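Chapter 4
Draws, Seeds and Byes

A tennis tournament is decided on court, but its shape is set days earlier, when the draw is made. This chapter explains how an entry list becomes a bracket, and why two players of equal strength can face very different weeks.

We start with the knockout format. Each match removes one player, so the number of matches is always one less than the number of entrants. The Wamdale Open, which we use throughout the chapter, accepts 60 players in singles and therefore needs 59 matches. A full bracket would have 64 places. The four empty places become byes, and these go to the top four seeds.

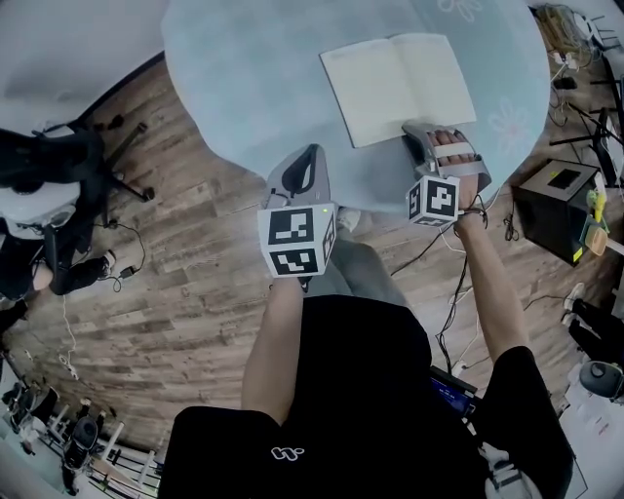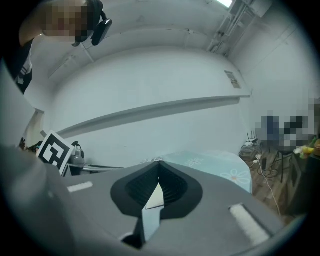
Text: P. Zou

Seeding keeps the strongest entrants apart in the early rounds. The first seed is placed at the top of the bracket and the second at the bottom, so they can meet only in the final. Seeds three and four are drawn by lot into the remaining two quarters.

Rankings supply the order. In our sample list from the Plestitz indoor event, the first seed has 2294 points and the eighth has 766 – a wide gap, and one that the bracket hides. A player ranked just outside the seeds may draw either of them in the first round.

Section 4.1 covers entry lists and withdrawals. Section 4.2 deals with placing the seeds, and Section 4.3 with qualifiers and lucky losers. Before reading on, review the terms "main draw" and "wild card" from Chapter 3. You will need both for the Botono exercise at the end of Section 4.2.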